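机器人论坛 > 家用与服务 > 闲聊区
主题：机器到底能不能收拾一桌碗？
时间排序：正序

楼主 筷子归位失败
起因是家里那位问我，你搞了这么多年自动化，为什么碗还是我洗。我答不上来，只好来发帖。
先说立场：我认为"收拾餐桌"这件事，两条机械臂已经能干了，只是干得不体面。我说的收拾，包括把托盘上的碗盘杯筷一件件拿走，剩饭倒到该倒的地方，垃圾进垃圾盒，餐具进沥水架。洗不算，擦不算，跟人吵架谁收拾也不算。
我们组（Kaltar这边，做末端和上层规划，别问股票）拿这套活当考题很久了。考题看着像幼儿园手工课，真做起来每一件都有自己的脾气。 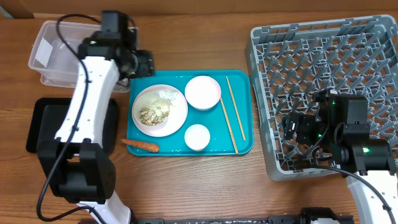
盘子里套碗、碗里还有吃的，这是最烦的一种。你得先拿碗，拿碗就得决定捏哪边，捏高了打滑，捏低了手指头蹭一身渣。倒完之后碗还得翻回来放进架子，翻的那一下，碗底剩的几粒碎渣往哪儿飞全看缘分。盘子更讨厌，平躺着的时候边沿离托盘就那么点缝，手指插不进去，只能先拱一下或者压一边翘一边。筷子倒是老实，细，滚得不远，就是两根挨着的时候它总想一次捏起两根，有时还真成了，显得很聪明，其实是误差。
欢迎拍砖。

2楼 沥水架难民
拍一个。您这叫收拾餐桌？我家餐桌上有外卖汤盒、半杯可乐、一张揉成团的发票、孩子的牙套。您那桌上要是放个牙套，它敢不敢扔？

3楼 筷子归位失败
回2楼：敢。这就是问题所在。

4楼 老拧
我在车间干装配线，Pultoden的厂子，从旁观者的角度说两句。车间里早就不讨论"能不能"了，只讨论节拍。一个工位38秒，机器能进38秒就上，进不了就请人。家里的活没有节拍，所以你们可以永远讨论下去。

5楼 沥水架难民
家里怎么没节拍，我妈站在厨房门口的时候就有。

6楼 G_Çetinkaya
我叫Gönül Çetinkaya，中文不太好，请原谅。我在Cirnside做服务机器人的安装。我不同意4楼。家里慢一点没有关系，晚上睡觉的时候慢慢做，早上起来做完就好。客户投诉最多的是声音，和做到一半停下来。停下来比做错更让人生气。做错了，人会骂它；停下来，人要去看说明书。

7楼 老拧
您中文比我们班长好。
不过"夜里慢慢做"我听了很多年了。慢慢做的前提是它不用人看着。没人看着的机器，在我们厂叫事故隐患，得围栏。您家厨房围不围？

8楼 筷子归位失败
插一句，大家别光吵快慢。我自己觉得最值得聊的是沥水架。从架子里拿东西，和往架子里插东西，是两个工种。插盘子要对准两排齿之间的缝，盘子歪一点就骑在齿上，看着像放好了，手一松它就慢慢躺下去，砸到旁边那只。人放盘子的时候手腕会自己晃两下，找到缝再松。这两下晃，我们写了很久。

9楼 碗底朝天
所以腕上那个相机到底有没有用？我看有的方案干脆不装，说头上一个就够了。

10楼 筷子归位失败
有用。头上那个看全局，胳膊一伸进架子自己就把自己挡住了。

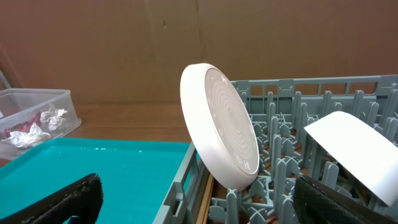
11楼 碗底朝天
那往沥水架里放盘子，最难的是哪一步？

12楼 筷子归位失败
松手那一步。对准可以重来，夹歪了也可以重来，手指一张开就只能看重力的心情。我们现在的做法是先松一丝，等一下，看盘子有没有往旁边倒，没倒再全松。土，但管用。

13楼 老拧
我们管这叫试松，老师傅教徒弟上夹具第一天就讲。你们写了多久？

14楼 筷子归位失败
伤感情了。

15楼 W_Mosquera
路过，Wálter Mosquera，在Tierney带测试。泼点冷水。我们去年11月跑过一轮餐具归位，一共426次，其中20次是整件掉出工作区的，掉桌上不算，掉地上才算。听着比例不吓人对吧？换成你家，一天三顿，一顿好几件，你自己算多久要买一套新碗。我的结论跟楼主相反：还不能干。

16楼 沥水架难民
我算了，比我家猫强。

17楼 筷子归位失败
回15楼：掉地上那些，是放的时候掉的，还是移的时候掉的？

18楼 W_Mosquera
多数是移的时候。薄边的盘子，夹的是边，胳膊一转弯就在指头之间打转。后来换了指面，又把转弯放慢，好一些。但放慢之后就回到4楼那位的节拍问题了，您看，绕不出去。
另外我们统计里有一条"人为干预"，就是测试员看不下去了伸手帮一把。这条数字我没批准公布。

19楼 老拧
这条才是真数字。

20楼 G_Çetinkaya
我赞成公布。

21楼 塑料盒盖子
弱弱问一句，为什么大家演示都爱用沥水架，不直接放洗碗机？家里有洗碗机的人才买得起机器人吧。

22楼 筷子归位失败
洗碗机要开门，要拉篮子，篮子还会自己滑回去。架子摆桌上，不动，听话。先欺负听话的。而且洗碗机里面暗，一圈金属丝，到处反光，深度图出来像一碗粉丝。

23楼 老拧
我替你翻译：还不会。

24楼 筷子归位失败
会一点。

25楼 沥水架难民
说回垃圾。我真心想知道它怎么分"垃圾"和"我还要的东西"。锡纸团我要扔，锡纸包着的半个红薯我要留。从外面看一个样。

26楼 塑料盒盖子
捏一下不就知道了。

27楼 W_Mosquera
捏一下，红薯就成垃圾了，问题自动解决。

28楼 碗底朝天
哈哈哈哈这个可以写进论文

29楼 筷子归位失败
说正经的，我们的规矩是不让它猜。桌上提前约好，哪个盒收垃圾，哪个盘收剩的，餐具归架。它只管按类送，遇到拿不准的放着不动，攒到最后叫人来看。代价是你得有几个固定的容器，而且不能被家里人顺手拿去装蒜。 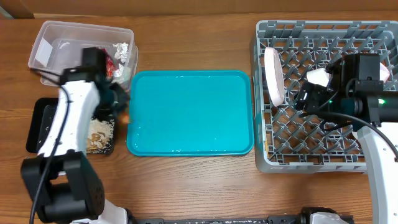
30楼 塑料盒盖子
那碎渣怎么办，它会擦吗？

31楼 筷子归位失败
擦是另一门课，我们还没开。碎渣夹不起来，得用刷子扫或者拿布推，推的时候力大了渣飞，力小了布自己打滑。目前的流程是大件归位之后，人拿抹布过一遍，用时不长，就是没面子。

32楼 G_Çetinkaya
客户不介意擦。真的。我做安装的时候问过很多家，大家最不想做的是碰别人吃剩的东西。机器把那一步做了，剩下擦一擦，大部分人愿意付钱。

33楼 老拧
付多少？

34楼 G_Çetinkaya
比你希望的少，比4楼希望的多。

35楼 老拧
我就是4楼。

36楼 G_Çetinkaya
我知道。

37楼 扳手不外借
车间的补充一个反例，给老拧拆个台。我们做小批量，换型频繁，最缺的恰恰是"收拾桌子"这种活：把上一单的料盒清掉，剩件归筐，托盘码回去。每次换型都是人干，没有节拍，没有工艺卡，干活的人一肚子气。我宁可要一台慢吞吞收桌子的，也不要又一台拧螺丝拧得飞快的。拧螺丝那台周末还闹脾气。

38楼 老拧
你们厂那叫管理问题。

39楼 扳手不外借
所有不会干的活最后都叫管理问题。

40楼 W_Mosquera
37楼这个场景我倒看好，比家里靠谱。料盒尺寸就那么几种，位置有线，地上没有孩子。掉一个也不碎。真要让我押，我押车间里的杂活先成，家里再等等。

41楼 沥水架难民
再等等是多久？给个准话，我好决定要不要跟我老婆道歉。

42楼 W_Mosquera
先道歉。

43楼 筷子归位失败
我不同意押车间。车间的杂活一旦规整到机器能干，老拧他们就会顺手给它设个节拍，然后它又变成一台专机。家里虽然乱，乱得有限，吃饭的家伙翻来覆去就碗盘杯筷勺。两条胳膊的好处也在这儿：一条扶着，一条倒；或者一条管剩饭垃圾，一条管架子，各干各的，互相别撞上就行。

44楼 碗底朝天
撞过吗？

45楼 筷子归位失败
你猜我们为什么现在把两边的活儿分开。

46楼 老拧
行，我退一步。你们哪天让它连着收2个月，不叫人，不碎碗，我自费去看，路上不说风凉话。

47楼 沥水架难民
风凉话可以说，别空手去，带套碗。

48楼 筷子归位失败
截图了。家里那位刚路过看了一眼屏幕，问我聊了一下午聊出什么没有。我先去洗碗，晚上九点以后回来回帖。

49楼 塑料盒盖子
楼主洗碗的时候试试先松一丝。

50楼 筷子归位失败
碎了一个。移的时候掉的，15楼可以记进去。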